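Bench log, Saturday, started 9:40

Goal for today was to settle the jaw question before the Nernville people ask for it again. Two sets of fingers for the follower arms: the stock black ones and the Fomico pads Dae-han ordered back when we had a budget. Same arms, same leader handles, same operator where possible. The operator gets tired before the servos do, which ought to be in somebody's spec sheet.

Firmware on both followers is build 829. I had left 1307 on the right one from last week's torque experiment and spent half an hour admiring how beautifully the two arms disagreed. Reflashed. If you take anything from this page, check the build before you start writing opinions about hardware.

Session 1, stock jaws.
Tasks: pick up a bottle cap, pick up a folded cloth, pass a marker from left to right. Caps are fine if you come in steep. Come in shallow and the cap scoots away and you chase it across the table like a cat with a bug. Cloth is no trouble. The handover works when both people agree on who lets go, and so far this has been a personnel issue.

Session 2, Fomico pads.
Much better on the caps, even shallow. Worse on the cloth, which sticks to the pad and comes back with the arm after you've opened up. Dae-han calls this "retention." The pads also add enough thickness that the jaws no longer close all the way, and the zero offset has to be redone each time they come off and go back on. I did it three times and got three numbers. Suspect the screw, suspect the pad, suspect me.

Handover with pads on one side only (right) was the surprise. The padded side takes, the bare side gives, and it went through 82 handovers with no drops we'd both admit to. Going the other direction is hopeless, so that's a setup with a preference.

Leader handles.
The Tikkanen trigger spring is too stiff for anyone doing this past lunch. Took it out of one handle and put in the softer one from the Birberg kit. Immediately nicer, and immediately less precise at the closed end, where you now mash it shut and hope. Dae-han Nam likes the soft one. I like the stiff one for the first 20 minutes and after that I like Dae-han's.

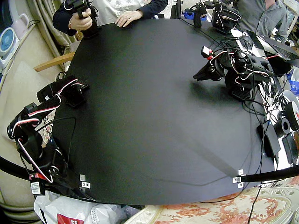
Lag is still there. It's small on the left and a bit worse on the right, and swapping the USB ports moved it not at all, so my theory from Thursday's page is dead. Next suspect is the supply sagging when both wrists move together. I'll put a meter on it once I find the meter – last seen in July.

Also, the right arm has started buzzing at the elbow when it holds a pose. Backed the gain off one notch and it stopped, but now it droops a little when carrying anything heavier than the cloth. Put it back up. I'll take the buzz.

For Monday:
- pads on right only, leave them on, do not "just check" the screw
- redo zero offset once, write it down, believe it
- soft spring in the second handle too, so we can stop trading
- run time so far is over 2 hours per session, try shorter
- ask Fomico if they make a thinner pad

Stopped at 4:15. Arms parked, supply off.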